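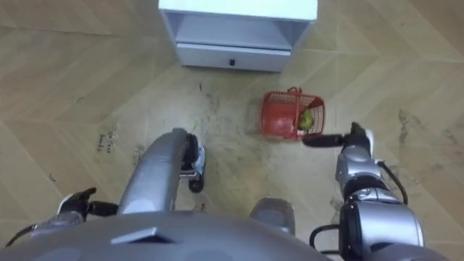 1/ The Revthorpe Tenants' Advice Office has updated its guidance on floor condition at the end of a residential lease. This thread sets out the main points for renters and for property managers. The full guidance sheet is available at our front desk and by mail on request.

2/ The largest group of deposit disputes brought to this office in the past year concerned floors. Most involved marks, scratches and worn finish in living rooms and hallways. Few involved structural damage.

3/ Normal wear means the gradual change that comes from ordinary use of a home. Dulling along a walkway, light surface scratches and slight fading near windows usually fall into this group. A landlord should not deduct from a deposit for normal wear.

4/ Damage means a change caused by accident, neglect or misuse. Deep gouges, burns, swelling from standing water and pet stains that have soaked into the boards are common cases. A deduction may be proper, subject to the age of the floor.

5/ Surface marks that come off with cleaning are a separate matter. They are neither wear nor damage. Scuffs, smudges, pencil and most washable inks should be treated as a cleaning item and charged, if at all, at the cost of cleaning.

6/ Renters are advised to try the mildest method first. Use a soft cloth, lukewarm water and a small amount of dish soap, and wipe in the direction of the plank. Dry the area at once. Test any stronger product in a corner or inside a closet before using it in the open.

7/ Please do not use steam mops, scouring pads or bleach on wood or wood-look flooring unless the maker's care sheet permits it. Several files handled by this office began as a cleaning matter and ended as a damage claim after an unsuitable product was used.

8/ Age of the floor. A landlord may not charge the price of a new floor for one that was already partway through its useful life. Where a floor has used up 50 percent of its expected life, the charge for replacing it should be reduced by the same share.

9/ Extent of the repair. If one section can be repaired, the deduction should cover that section. Patterned floors such as herringbone can be harder to match, and a written estimate should explain why a larger area is proposed — a general statement that "the pattern will not match" is not enough.

10/ Records. Both parties should sign a move-in checklist and keep a copy. Photographs should be taken by daylight, with one general view of each room and closer views of any existing mark. Keep them with the lease.

11/ A question we receive often: must furniture be moved for the final inspection? Yes, where it belongs to the renter. Furniture supplied with the unit may stay in place, but the inspector may ask to look beneath it.

12/ On rugs and felt pads: a lease may require them, and many do. If yours does, keep the receipt. Rubber-backed mats can discolor some finishes and should be avoided on floors of any kind unless the landlord agrees in writing.

13/ Renters who receive an itemized deduction they do not accept should reply in writing, state which items are disputed and ask for the estimate or invoice. Please do this before contacting us. It shortens the process for everyone.

14/ The revised sheet, Form 121, replaces all earlier versions from June. It runs to 4 pages and includes a blank checklist. Property managers may request up to 100 printed copies at no charge.

15/ Questions about the guidance may be sent to Ornella Amato, Deposits and Leases, through the office message form. Messages received before 3 p.m. are normally answered on the same working day. We are unable to give advice on individual cases in replies to this thread.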